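**STURKVILLE, 16 February 2018** — Zistemton has moved wastebasket service in guest rooms at its Fajardo property to two-armed robots on 12 rooms per shift. The units, supplied by Natinow, work on bins and liners only. Beds, bathrooms and dusting stay with the housekeeping staff. 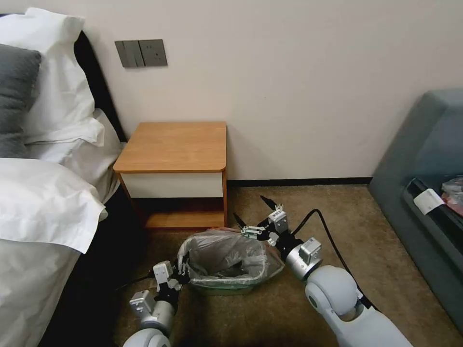 Under the old schedule, one attendant cleaned each room from start to finish. Attendants on the automated floor now enter after the robot has left, check the liner and sign off the room on a tablet. Six of them completed a nine-hour training course in August covering restart procedures, the stop button and fault reports.

The change has also altered job grades. Attendants who clear robot faults are paid at a separate rate for that time, logged in 60-second steps. Staff have asked for the rate to cover waiting time as well — a point still under discussion.
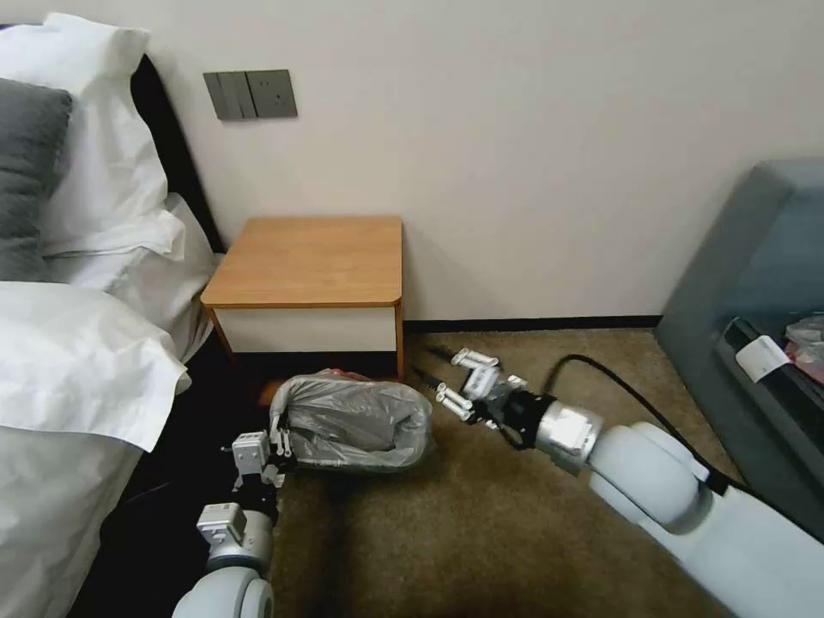 *A robot's left gripper holds the rim of a lined bin lying on its side by a bedside table.*

Bins with loose liners remain the most frequent cause of calls to an attendant, according to the property's shift log. Zistemton said no housekeeping positions have been cut and that room quotas will be reviewed before a second floor is added.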